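Search this site
Type and hit enter

How to Unfollow the Celebrity Politics Noise Without Losing the Stars You Like

I love celebrity gossip. I've loved it since I was a kid reading the checkout-line magazines while my mom unloaded the cart. What I don't love is opening my phone to see who wore what to a premiere and getting three screens of strangers yelling about which singer endorsed which senator. Last January I finally sat down with a cup of coffee and fixed my feeds, and enough of you asked how I did it that I'm writing the whole thing out.

Fair warning, I'm not telling you to stop caring about politics! I read plenty of it. I just want it in its own spot, at a time I pick, and not squeezed between a red carpet slideshow and somebody's new puppy.

Step 1: Write down who you follow and why

Go through your follow list on whatever app bugs you the most. I started with Kodon, the feed app I use for entertainment stuff, and I found out I was following 28 celebrity accounts there. Some of them I couldn't even remember adding (one was a guy from a dance competition I watched for maybe two episodes).

Next to each name, put a word or two. "Music." "Funny." "Clothes." If you can't come up with a word, unfollow and move on. You can always add them back, and they will not notice, believe me. 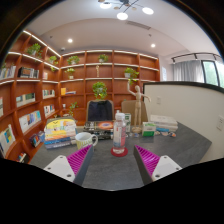
I got rid of 7 in the first pass, and most of those were fan pages that had quit posting about the actual person and turned into all-day argument accounts. Fan pages are sneaky like that. They start out with concert clips, they build up a big following, and then around election season they go wall to wall with screenshots of other people's fights.

Step 2: Mute words before you mute people

This is the step that made the biggest difference for me. Say you adore an actress and she posts about a bill or a rally a couple of times a month. You don't have to drop her over that. Most apps have a muted words list somewhere under Settings, then Privacy or Content. In Kodon it's under Content, then Hidden Words.

Start small. Here's what I put in first:

election
ballot
endorse, endorsed, endorsement
debate
the last names of whoever is running this year

Put in all the forms of a word, because a lot of these filters only catch an exact match. I had "endorse" in there for a week and couldn't figure out why I was still seeing "endorsed" all over the place. Also think twice about "party." I muted it and lost every birthday and after-party post, which was pretty much the reason I signed up!

If the app lets you set an end date on a muted word, use it. I set mine for the day after the vote and then look at the list again.

Step 3: Turn off the replies

The posts themselves are usually fine. It's the replies that'll ruin your afternoon. A star says something mild like "please be kind to each other" and there are a thousand people underneath telling her she's a sellout, and another thousand telling her she didn't go far enough. Look for a setting called something like Collapse Replies or Show Comments on Tap. It's off by default nearly everywhere, so you do have to go hunting.

Step 4: Give politics its own place

I use Politis for this. It's a news reader, nothing fancy, and I have it set to send me a single roundup at 6 p.m. and nothing else. When a celebrity political story is big enough to matter, it shows up there, usually with the full quote and not just the angriest four words out of it. I give it 15 minutes and then I close it and go make dinner.

You could do the same thing with a newsletter or a folder of bookmarks. The part that counts is that it's a different app with a different icon, so you know what you're opening. 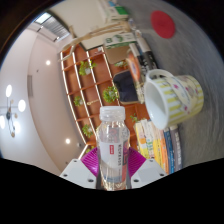 Will a star's big political statement slip right past me if I do all this?

It might for a few hours, but you'll get it in your evening roundup if it's real news, and a friend will probably text it to you before then anyway.

Step 5: Check the quote before you get mad

Even with the filters on, something will get through. When it does, I look for the original clip before I decide how I feel about it. I once spent a whole evening annoyed at a comedian over a line I saw on Grernley, one of those gossip boards I can't seem to quit, and when I watched the interview he was repeating what somebody else had said so he could make fun of it. So now I look for two things: where was it said, and what was the question? If a post doesn't give me either one, I scroll on by.

Step 6: Clean it up again later

Apps reset things. Veltero, where I watch talk show clips, wiped my hidden topics after an update and I had to put them all back in by hand. Keep your word list in a note on your phone so you can paste it in again. Mine is just called "words" and it's pinned at the top, right over the grocery list.

If your app keeps its filters someplace weird, leave the name of it in the comments and I'll go dig around.

Filed under: Celebrity News, Social Media How-Tos, Politics & Pop Culture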